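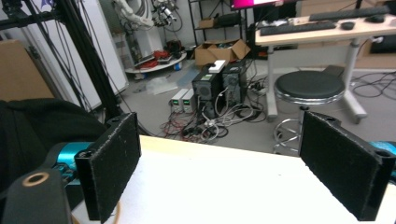 Can it do the dishes yet?

Short answer no. Longer answer, sort of, if you don't mind waiting and you own plastic cups.

Everybody asks me this one so it gets the top slot this month. Spent most of May reading lab write-ups and bugging people in shops, and the picture is lumpier than the demo clips make it look.

Laundry first. Folding a towel is fine now. Several outfits can do it, flat towel, clear table, good light. Musari put out a long video of theirs, no cuts, which I respect. 50 towels in a row. Slow as anything but it got through the pile. Then a fitted sheet and it just sort of pushed the thing around the table for a while. Same as me, to be fair. Nothing yet on socks, inside-out sleeves, or the shirt with a tissue in the pocket.

Dishes. Loading is ahead of unloading, which surprised me. Mugs and plates ok. Bowls stuck together, bad. Thin glasses, very bad. A padded two-finger gripper can squeeze soft or squeeze hard, but knowing which one before you touch the thing is still the hard part. People do it without thinking and can't tell you how.

Tidying up is where I'd put my money if I had any. Pick thing up, put thing in bin, go again. Skasgate says their kitchen-counter setup gets roughly 100 pickups between stops for help. Their number, thier counter, so salt to taste. My counter has a phone charger tangled around the fruit bowl and I'd like to see that one.

Cables, by the way. Worst thing in any house. They bend, they hide under stuff, they're hooked to something you don't want to drag off a desk. Ask anyone who builds these machines what's on their own floor and they change the subject.

Shop floor is a different story. Ghoneim, the packing place, has been running 2 arms on small boxes since spring and they stay on all shift. But look at what got changed to make it work. Same box size, same spot, taped lines on the table, a person at the end for anything odd. Not knocking it. That's how dishwashers won too, we all bought plates that fit.

Price. Still silly for a home. An arm and two fingers is the cheap bit, then you need the computers, power, somewhere to bolt it, and someone who knows what to do when it freezes up with your cereal bowl in the air. Mostia keeps talking about a rental plan but no price on the page when I looked Saturday.

So for a normal kitchen, I'd say towels soon, counters maybe, pots and pans keep your gloves on. Sheets never.

Couple readers asked about window cleaners and mowers, those are there own thing and I'll get to them next issue. If you've got one working at home or at your shop, hit reply and tell me what it drops.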